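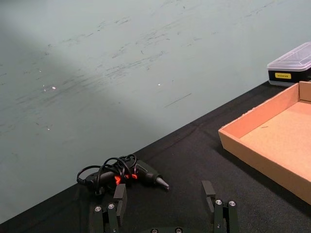
*Figure 2. Scuff marks and a thin scratch on a painted wall behind a covered table.*

## Cleaning and touching up painted walls

This section covers walls finished with Lera interior matte paint. For gloss trim and doors, see the next section. Kitchens and bathrooms finished in Birgate satin can be washed more often and with a wetter sponge, but the order of work is the same.

### Before you start

You will need:

- a soft brush or dry microfiber cloth
- two buckets
- a cellulose sponge
- mild dish soap
- fine filler and a flexible filling knife
- 220-grit sanding paper
- touch-up paint from the same batch as the wall

The batch number is printed on the lid of the can. If the can is gone, check the inside of the electrical panel door, where the painter should have left a label. Color 1505 was mixed to two slightly different formulas, so match the batch as well as the color number.

**Caution:** Homes built before 2000 may have older coats under the current one. Do not sand through the top coat until the wall has been tested for lead.

### Washing

1. Move furniture away from the wall and lay a drop cloth along the baseboard.
2. Dust the wall from the top down. Dust left on matte paint turns to gray smears once it is wet.
3. Fill one bucket with warm water and a teaspoon of dish soap. Fill the other with clean water.
4. Wring the sponge until it no longer drips.
5. Wash from the bottom up in overlapping strokes. Use light pressure.
6. Rinse with clean water and blot with a towel.
7. Let the wall dry overnight before deciding whether it needs paint.

**Note:** Rubbing hard at one spot will polish matte paint and leave a shiny patch. Washing will not remove the shine. If a mark is still there after two passes, leave it and paint over it.

Do not use melamine sponges, bleach, or anything containing ammonia on Lera matte.

### Filling scratches

Shallow scratches that have not broken the paint film need only a coat of touch-up paint. For deeper ones:

1. Scrape away any raised edges with the filling knife.
2. Press filler into the scratch and draw the knife across it once.
3. Wait 2 hours.
4. Sand lightly until the repair is flush with the wall, then wipe off the dust.
5. Prime the filled area. Unprimed filler shows through as a dull spot.

### Touching up

Stir the paint for a full minute. Shaking it traps air and leaves pinholes. Apply a thin coat with a small foam roller and feather the edges outward. A brush gives a different texture and will show in side light.

If the repairs are close together, roll the whole wall from corner to corner.

Keep the room above 50°F until the paint is dry. From December on, this may mean leaving the heat on overnight in unused rooms.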